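Teaching by hand, August

I've spent most of the month driving the two arms by remote for Kunstead, and I'm finally getting the hang of cloth! We need 200 good runs and I'm at 60, so bear with me. Passing fabric from one gripper to the other is way harder than it looks (my thumbs hurt).

One arm holding the cloth, the other one open:
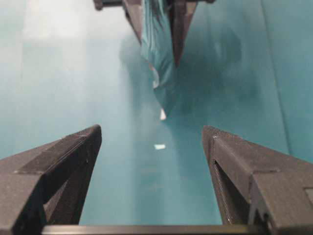

Elaheh Zamani wrote that she'd slow the leader arms down and save the speed for later runs.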